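Keeping the Small Parts in Order
The Colombo repair counter in Drorkstead holds 1,084 kinds of spare part, from hinge pins to kettle lids. When it opened, few residents expected to use it twice. It now receives 300 requests a month, most of them for items that cost less than a cup of coffee.

The service is run jointly by the town library and Proltomeck, a supplier of household fittings. Under the agreement, members may borrow tools for 11 days and keep any part they fit themselves. Fovetti, the town's oldest hardware shop, provides advice on older appliances.

Demand is highest in September, when students move into rented rooms. The counter has accordingly extended its evening hours during that month.

Storage remains the principal concern. Shelving is to be replaced in 2 stages, with bins assigned by type of part.

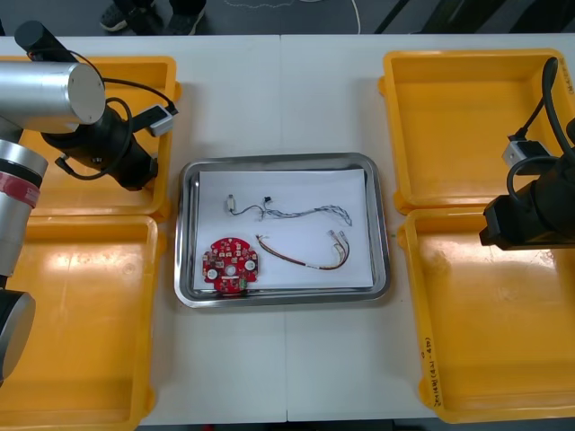
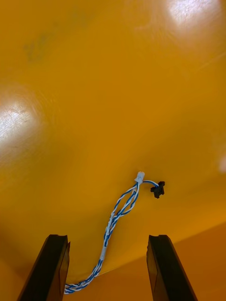
How to Join
Membership is open to all Drorkstead residents. Forms are available at the library desk.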